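Gremeo extends Plirner open bin range and issues new inspection guidance for sloping-wall bins
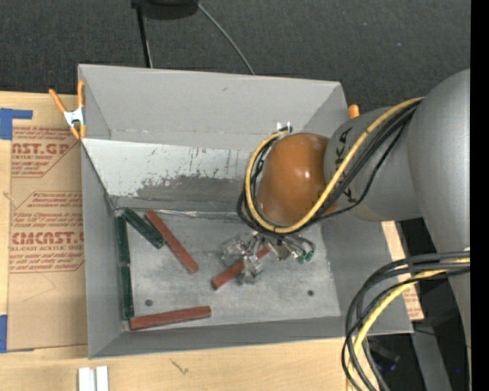

Red and dark green bars in an open grey bin. The pale slanted inner panel shows wear marks.

30 September 2023

Gremeo, the maker of storage bins for loose and part-finished goods, has added a new size to its Plirner range of open bins and has published inspection guidance for users of sloping-wall bins of any age. The guidance follows a survey of 1786 bins in daily use at customer sites, completed in June.

The new bin, Plirner 800, is intended for short bars, offcuts and similar pieces stored without dividers. It takes its name from the inside length of the floor, 800 mm. The rated load is 100 kg, evenly spread. The walls slope outwards from a flat floor on all four sides, and the upper edge is open, with no lip on the inside face.

Purpose of the survey

Almost 3000 Plirner bins are in service with customers who have a maintenance agreement with Gremeo. Until this year, inspection under the agreement was limited to the outer walls, the feet and the lifting points. The inner surfaces were checked only when a customer asked for it. The survey was set up to record what happens on the inside of the bin over ordinary use and to decide which marks should lead to repair.

Survey work was led by Mieke Van Dijk, head of product testing at Gremeo, with Abdelghani Slaoui of the storage consultancy Lamrani. Bins were emptied, brushed out and examined under a single lamp held at a low angle to the floor. Marks were entered on a paper plan of the bin and sorted by position and depth. Bins with missing records of first use were examined but left out of the results on age.

"Customers tend to report colour changes on the floor and leave the seams alone," said Mieke Van Dijk. "A grey smudge on a flat floor is usually rubbed-off residue. We clean a test patch first and decide after that. A raised edge at a seam should be looked at the same shift."

Main findings

Wear was heaviest on slanted inner panels. Bars lowered into a bin often touch the slanted panel before they reach the floor, and the end of the bar then travels down the slope. The resulting scratches run from top to bottom and are narrow. Scratches of this kind were found in bins of every age group, including the youngest. In most cases they had no effect on the strength of the panel.

Wide scuffed patches were found mainly on the lower part of slanted panels, where bars come to rest against the surface and are later drawn away from it. The patches were darker than the panel around them and could be felt as a slight roughness. Where bars have a painted or glossy finish, Gremeo advises that such a patch be smoothed before the bin is used again for finished pieces.

Floors showed a mottled pattern of lighter and darker marks. Small round dark spots were also recorded. Some could be wiped off and others could not. The guidance asks inspectors to test each spot with a fingernail and to note it only if there is a pit.

Seams between the slanted panel and the floor gave the most varied results. On many bins the user had added a strip over the seam, in several materials and widths. Strips that lay flat caused no difficulty. Strips with wrinkles or lifted edges collected dust and in a smaller group of bins caught the ends of bars. The guidance does not forbid added strips. It asks that they be pressed flat along the full length, checked by hand and replaced when an edge can be lifted.

Position of bars in the bin

A separate section of the guidance deals with the way bars lie once they are in the bin. Mohcine Nasr, applications engineer at Gremeo, compared three loading habits at the Plovolari distribution centre, which stores bars in two colours and uses colour to tell two lengths of order apart.

In the first habit, bars were laid side by side in one direction. This gave the best use of floor area and the fewest marks, but took the longest to load. In the second, bars were placed in no set direction. Loading was quick, and with a single layer every bar could still be seen and picked up by its middle. With two or more layers, bars crossed one another and the lower bars were often scratched when the upper ones were taken out. In the third, bars were pushed against the walls first and the centre was filled last. Bars lying tight against a wall were the slowest to pick up, and those lying end to end along the wall were at times taken for one longer bar.

Gremeo recommends the following for loose bars in sloping-wall bins:

Keep to a single layer where the bars have a finished surface.
Leave a finger's width between a bar and the wall.
Do not place bars end to end with the ends touching.
Put both colours in the same bin only when the order sheet lists both.
Lower bars by hand to the floor. Do not let them slide down a panel.
Turn the bin end for end once a month if it is always loaded from the same side.

Mixed colours were not found to have any effect on wear. Crisanto Calimlim, stores manager at Plovolari, said the sites had kept mixed bins for small orders. "We tried one colour to a bin and ran out of bench. Red and green together is fine for us as long as the bin is not deep with them. When a bar goes missing it is nearly always the one flat against the side."

Changes in the Plirner 800

The new bin uses the same wall angle as the rest of the range, so that existing trolleys and stands can be used. Three details have been changed as a result of the survey.

The slanted inner panel is now a separate part held by screws from the outside. It can be removed with the bin in place and turned over, which gives a second working face before a new panel is needed. Panels are supplied in pale grey only. Darker panels were tried during testing and rejected on the grounds that scratches were harder to see at inspection.

The seam between panel and floor has been given a shallow radius. A strip is not needed at this point. Users who wish to fit one will find the largest suitable width in the fitting sheet.

The floor has a matt finish and is supplied without markings. A printed grid was considered as an aid to laying out bars, but it wore away in the loading area within the test period and was dropped.

Existing bins

Bins already in service do not have to be changed. The inner panel of the Plirner 800 does not fit earlier bins. For these, Gremeo will supply an overlay sheet cut to size, fixed along the upper edge only. The sheet should not be fitted over a loose strip or over grit. Cleaning before fitting is described on page two of the guidance.

Inspection of inner surfaces is now part of the standard maintenance agreement. The visit takes place with the bin empty. Customers are asked to move stock out beforehand and to leave the bin unwashed, so that residue can be told apart from damage. The written result places each bin in one of three groups: no action, smooth and return to use, or replace panel. A small nick in the upper part of a wall, away from any seam, falls in the first group unless it goes through the wall.

Lamrani will repeat the survey on a smaller number of bins once the Plirner 800 has been in service for a full year. The same plan sheets and lamp position will be used.

Availability

The Plirner 800 can be ordered now in grey. Replacement panels, fitting sheets and overlay sheets are ordered separately. The inspection guidance is free of charge and may be copied for use on site. It is available in English, French and Dutch, and blank plan sheets are included at the back.

Notes to editors

Gremeo makes open and lidded bins, stands and trolleys for stores and workshops. Lamrani is an independent consultancy in storage and stock handling.

The rated load applies to a bin standing on a level surface. A lower figure applies on trolleys and is given in the fitting sheet.

Press contact: Karim El Khatib, Gremeo press office. Copies of the survey tables can be requested from the same office.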